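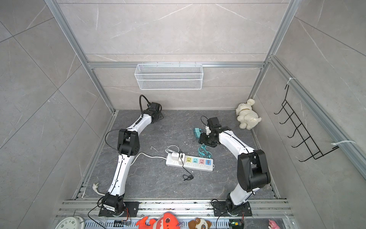
Zorica Stoyanova asked whether the screen protector has to go on before the case or after it. Protector first, then case. The rim of the Flokora folding case sits very close to the glass, and a protector fitted afterward tends to lift at the corners.

Section 3. Fitting the case and using the stand

Before you start, turn the phone off and take off any old case or sticker. Wipe the back and sides with a dry, lint-free cloth. Do not use alcohol on the inside of the case, as it dulls the lining.

1. Open the front cover fully and lay the case flat with the shell facing up.

2. Hold the phone with the screen toward you. Slide the camera corner into the shell first.

3. Press down the opposite long side with your thumb, working from top to bottom. You should hear a click at each of the 3 catches.

4. Check that the volume and power buttons move freely. If a button stays pressed in, remove the phone and repeat from step 2.

5. Close the cover and press the magnetic tab until it holds.

Note: The shell is stiff when new. Leave it in a warm room for an hour before fitting. Do not heat it with a hair dryer.
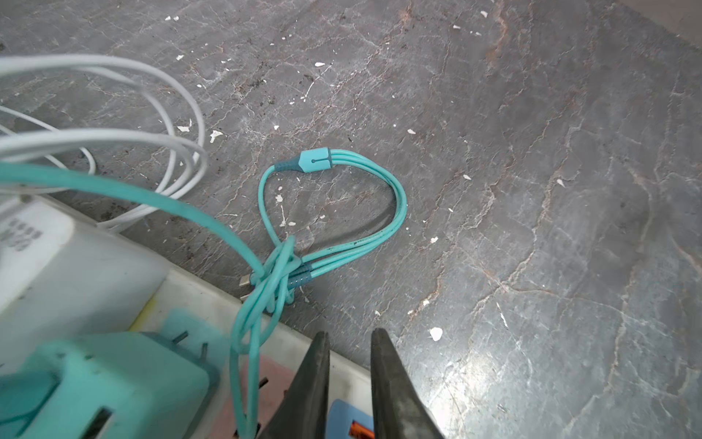 Rok Stojanovska

Using the stand

6. Fold the cover back behind the phone and line up its lower edge with one of the grooves. The upper groove is for typing, the lower one for watching video.

7. Set the phone down on its long side. The stand does not support the phone upright on its short side.

8. To close the stand, lift the phone off the table before you unfold the cover. Pulling the cover out from under the phone wears the grooves.

Caution: Do not use the stand on a car dashboard or on any surface that tilts more than 8 degrees.

Caution: The tab contains a magnet. Keep it away from hotel key cards and bank cards with a magnetic strip. If you wear a pacemaker, do not carry the case in a chest pocket.

Removing the phone

Push the camera corner outward from behind with one finger, then peel the shell away along the top. Never pull on the front cover. The hinge is glued and is not covered by the Tradevska warranty if it tears.

Cases sold before August have a single groove. Skip step 6 for these and rest the edge of the cover in the groove provided. Replacement tabs are listed in Section 11.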